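Workshop Tips: Buying and Trying Hand-Held Grippers

July, by the Bench Notes editor

We have now spent enough evenings squeezing triggers to have opinions, so this month's tips are for anyone trying out hand-held grippers at a kitchen table or a spare bench. The Fusmont, the Vurnano and the cheaper of the two Rathjens all came through the door. One went back the same afternoon.

Start with cords. A cord is the cheapest test you will ever run and it humbles everything. Lay one out with a few loops in it, leave the plug flat on the cloth, and try to pick it up by the plug body, then by the cord a hand's width back. The Fusmont managed the plug 9 times in 10 tries and then sulked over the thin part. The Vurnano closed on the thin part beautifully and shot the plug across the table like a watermelon seed. Score them separately or you will end up buying whichever one you used last.

Leave the tablecloth on. A bare bench flatters a gripper, and the first thing a proud new owner does is pinch up a fold of fabric along with the thing they wanted. If yours does this, come in at a steeper angle and stop squeezing so hard. Most of us squeeze as if the cord owed us money.

Use things you already own. The sample kits with the foam blocks cost 56 dollars and teach you how to pick up foam blocks.

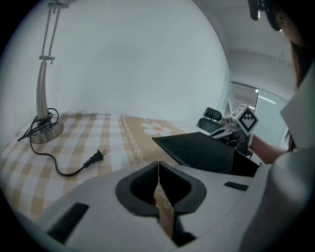
Two people working at once will also show you things that one person won't. Wide housings bump. You find out which tool you can hold at arm's length across a table and which one has your wrist complaining by the sixth pick. Agree on who reaches first. We did not, and the Vurnano has a scuff.

On soft lips versus metal jaws: soft wins on anything smooth or round, metal wins on anything you have to get a fingernail under. People will argue with you about this at length. Let them, and keep one of each. Wipe rubber with a damp cloth and leave the solvent on the shelf. I used solvent on the Deltico pads and they have had the texture of old licorice ever since.

If your tool uses printed square markers for tracking, keep your thumb off them. Keep tape off them too, and kitchen grease, and the cute sticker. A marker facing the ceiling is no use to a camera sitting at elbow height, so turn your wrist slowly through the whole move before you record anything and watch the preview to see where it drops out. Matte prints beat shiny ones near a window.

Cameras mounted on the gripper itself see wide and bend everything near the rims. Straight table edges will come out looking like bananas. Calibrate, then calibrate again after you drop it.

Headsets: tie long hair back or tuck it under the straps before you tighten anything. Loosen first, then lift off. Do it the other way and you'll say words that end up on the audio track.

Charge everything the night before. The Rathjen claims 6 hours and delivers 2 if you leave the preview running, as I do, every time.

Last one. Write down your settings on paper, with the name of the tool at the top. I have a lovely page of numbers here that could belong to any of them.

Questions and corrections to the Bench Notes mailbox | © Bench Notes, all rights reserved | Back to top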